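**Lighting for a big open upstairs room – replace the panels or add to them?**

**stindley_row** wrote:

We're taking over an upstairs floor for Flolarow (small furniture repair and refinishing, mostly chairs and side tables). It's one wide open space with a white ceiling, and the lights came with it. The landlord will let us change fixtures as long as we put the old ones back when we leave.

The mix is odd. There are flat rectangular lights on one side of the big beam, a long fluorescent on the other side, and a row of pendants at the far end by the window. I matched stain under the fluorescent on Friday and it looked wrong in daylight. Do I start over with one kind of light, or leave the ceiling alone and put task lamps on the wood tables? 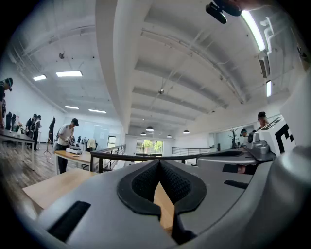

*The ceiling from the table end, looking toward the back window.*

Budget is tight. I'd like to have the color problem sorted before we open to customers.

---

**mkyadav66** wrote:

Leave the ceiling alone. General light only has to be good enough to walk around and find your tools. Put two decent lamps with high color rendering over the bench where you match stain and do all your color work there. I ran a shop for 20 years with ugly overhead tubes and it never mattered.

---

**J. Onsri** wrote:

I disagree with that. If the overheads are a different color from the bench lamps, you get both on the piece at once, and you're back where you started. Either match them or put the bench on its own switch so the overheads near it can go off while you work.

Do you know how the switches are split? In a floor that size the left side and the right side may be separate circuits, or it may all be on one.

---

**stindley_row** wrote:

Three switches by the stairs. One does the pendants. I haven't worked out the other two yet, one of them seems to do a bit of each side.

---

**plumbline** wrote:

Look at the beam too. It's thick and it comes down at an angle, so anything you put on one side is going to leave the other side darker. I'd plan the two halves as two rooms.

Are you keeping the pendants? Dome shades send the light straight down. Fine over a counter, not much use for a general work area.

---

**stindley_row** wrote:

Keeping them. The customer desk is going back there.

---

**mkyadav66** wrote:

@J. Onsri fair point on mixing, but a strong lamp two feet from the work drowns out a ceiling panel. I've done it. If it bothers you, swap the fluorescent tubes for ones that match the lamps. That's 100 dollars at most and no electrician.

---

**J. Onsri** wrote:

It drowns it out on the top surface. Look at a chair leg and you'll see the difference. Swapping tubes is a good idea though, and I'd do that first.

Check your stain by the window as a last step either way. Watch the trees – on a sunny day in summer they'll throw green onto anything near the glass. In January I get a much more neutral light from my own window.

– Jaruwan

---

**stindley_row** wrote:

I hadn't thought about the trees. The piece I got wrong was checked right next to that window, so now I don't know which light was fooling me. I'll make up a sample board and look at it in a few spots.

Going with new tubes and two lamps for now. I'll find out what the other switches do this weekend.

---

**plumbline** wrote:

Label them when you do. Masking tape is fine.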